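회사 소개
10월 | 글: 고든 보두앵(Gordon Beaudoin)

렌턴(Lenton)은 목재 가공품의 함수율 측정과 표면 마감 시험을 수행하는 시험소이다. 주요 의뢰 대상은 주방용 도마, 목제 교구, 가구 부재이며, 제조사와 수입사 모두 접수할 수 있다. 시험 업무는 함수율, 치수 안정성, 도막 부착성의 세 부문으로 나뉜다.

시험실은 온도와 상대습도를 상시 기록한다. 시편은 입고 후 항량에 도달할 때까지 조습하며, 조습이 끝나지 않은 시편은 측정하지 않는다. 집성재는 접착층을 기준으로 구간을 나누어 측정하고 구간별 값을 성적서에 모두 기재한다. 평균값만 기재한 성적서는 발급하지 않는다. 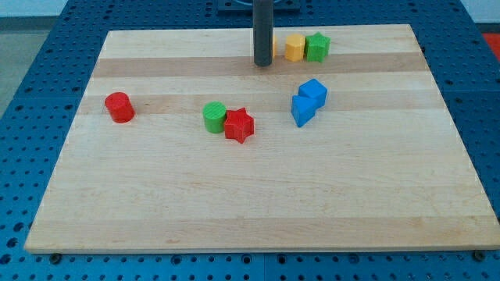
고든 보두앵

밝은색 목재는 오일 마감 후 색차가 크게 나타나므로 마감 전후의 색좌표를 각각 기록한다. 반복 흡습 시험은 표준 조건에서 100회, 장기 조건에서 755회를 실시한다. 중간에 할렬이 발생하면 해당 회차를 기록하고 시험을 종료한다. 보관 시편은 현재 4000점이며 수종과 입고 순서에 따라 분류되어 있다.

측정 데이터는 사내 관리 시스템 트릴렐(Trilel)에 저장된다. 의뢰인은 접수 번호로 진행 단계를 조회할 수 있으나 원시 데이터는 별도 신청이 필요하다. 도막 시험용 지그는 누르켈(Nurkell)에서 공급받는다.

시험 부문 책임자는 푼밀라요 셰후(Funmilayo Shehu)이며 기술 인력은 11명이다. 성적서에는 담당자와 책임자가 함께 서명한다. 시편 반송을 원하는 경우 접수 시 신청서의 반송란에 표시해야 하고, 표시가 없는 시편은 보관 기간이 지나면 폐기한다.

이 웹사이트는 서비스 제공을 위해 쿠키를 사용합니다. 계속 이용하시면 쿠키 사용에 동의하는 것으로 간주됩니다.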